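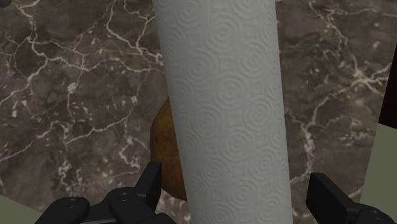
The embossed swirl.

Rhun Landeg has cleaned up after other people for most of his working life, and he would like you to stop rubbing.

"Blot," he says, before I've sat down. I have put my coffee on his desk with a little too much confidence, and some of it is now on a stack of invoices. "Press, lift, turn it over. You're sanding it."

Landeg runs Fulledbridge, a company that looks after the kitchens and break rooms of 80 small offices. He started it after 11 years as a hotel night porter, a job he describes as "carpets and secrets." His clients are mostly dentists, accountants and one firm of divorce lawyers, whose break room he calls the cleanest he has ever seen. "They don't eat together," he says.

I had come to ask him about office kitchens and why they go wrong. He has views. The first is that the sink is a political document.

"You can read a company off it in a minute. One mug soaking, fine, someone got a phone call. A whole row of mugs soaking, somebody senior is doing it and everyone else has taken the hint. Soaking is what you call it when you've left."

Does he put up signs? He looks at me the way a vet might look at someone asking about chocolate.

"I take signs down. I went into a place in October that had a sign over the microwave asking people to cover their soup. Under it there was a second sign asking people to be nicer in their signs. The microwave looked like a crime. You want clean soup, you put the cover in the microwave, on the plate, where they have to move it to get their lunch in. They'll use it because they're already holding it."

This is more or less the Landeg method, and he will apply it to anything. The trash can goes where people stand up from the table. The sponge gets thrown out on Friday whether or not it has anything left to give. The refrigerator is emptied every second week with no warning and no appeals, a policy that has cost him 2 clients and, once, a wedding cake.

"Top tier only," he says of the cake. "They'd been saving it. I felt bad. But it was in a bag, it had no name on it, and it had been there longer than the receptionist."

He is harder on products than on people. His supply closet holds three kinds of cleaner, and he regards the third as a weakness. Anything scented is out. He once tried a spray called Pekel, which promised a mountain morning, and found that his clients' kitchens now smelled of fish on a mountain. A degreaser by the name of Prurkimard fared better until it took the numbers off a toaster dial. "Very clean toaster," he says. "You just had to guess."

On paper towels he is unexpectedly tender. He likes them thick and he likes them embossed, and he has sat through enough sales calls to have an opinion on the pattern, too.

"Everyone thinks it's decoration. Some of it is, sure. But a bit of bump gives the spill somewhere to go. What I can't stand is the cheap flat stuff, where you need nine sheets and you end up pushing the puddle to a new address." He went through 414 cases last year, a figure he gives with the air of a man admitting to cigarettes. He has tried to move his clients over to cloths. The cloths go home in people's lunch bags and are not seen again.

I ask what he considers his worst day. He thinks about it for some time, turning down several candidates, and settles on the office party at a company called Poon, where someone had tried to run a chocolate fountain off an extension cord in a carpeted room.

"134 guests. One fountain. You do the math." He lets me do it. "They'd used salt. Somebody had read about salt. Salt's for wine, if it's for anything, and now I've got chocolate with salt in it, ground into beige carpet by people dancing. It was probably delicious."

Did it come out?

"Most of it. There's a filing cabinet there now."

His own kitchen, he says, is nothing special. His wife does not blot. They have discussed it. There is a pan that has been soaking since Sunday, and when I ask whose it is he gets up and goes to see about more coffee, taking the invoices with him.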